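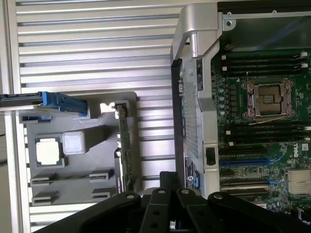 Skolville alarga la vida de sus ordenadores viejos: 76 equipos vuelven a las aulas

Skolville, 2 de mayo de 2025 – El ayuntamiento de Skolville ha entregado esta mañana 76 ordenadores de sobremesa reacondicionados a las escuelas del municipio. Segunda vida para máquinas que iban al punto limpio. Coste para las familias: ninguno.

Los equipos salen de las oficinas municipales y de dos empresas de la zona, Fumura y Nedier, que renovaron material en noviembre. En total se recogieron 1111 kilos de aparatos. Lo que no sirve se desmonta para piezas – memoria, fuentes, discos – y el resto va a reciclaje autorizado.
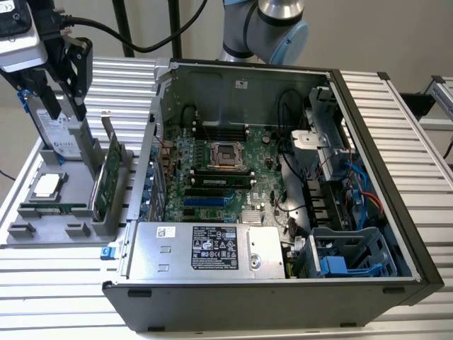
Un sobremesa abierto, con el zócalo del procesador vacío.

El reparto se hace entre 6 centros. El que más recibe es la escuela Witkowska, que llevaba dos cursos pidiendo renovar el aula de informática y tenia alumnos compartiendo teclado. Los demás, según matrícula. Todos los discos se borran antes de salir del almacén, insiste el consistorio, y cada equipo lleva un sistema operativo libre ya instalado.

Garantía: 3 meses. Pasado ese plazo las averías las atiende el servicio municipal, sin cargo, siempre que haya recambios. Ese es el punto flojo del plan, reconocen en el ayuntamiento, porque parte de los modelos ya no se fabrica y encontrar memoria
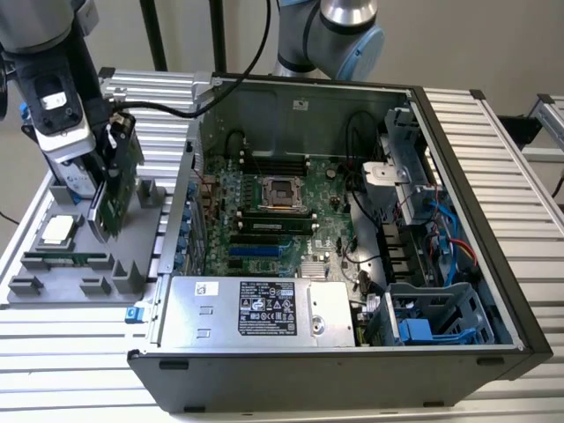

compatible cuesta cada vez más. De momento hay piezas para este curso y el que viene. Después, ya se verá.

Las asociaciones de padres valoran el reparto pero piden tambien mejor conexión. En dos de los centros la red se cae a media mañana, dicen, y con eso poco se puede hacer. El ayuntamiento contesta que la fibra va en otro presupuesto – sin fecha por ahora.

Segunda recogida abierta a particulares a partir del lunes, en la nave municipal, solo por la mañana. No se aceptan monitores de tubo ni impresoras.

Compartido 76 veces · 3 comentarios

marisa_t: Muy bien, pero que arreglen el wifi de una vez

vecinodelnorte: Se pueden llevar portatiles o solo torres? No lo pone

pepe1111: Yo tengo dos en el trastero, el lunes los bajo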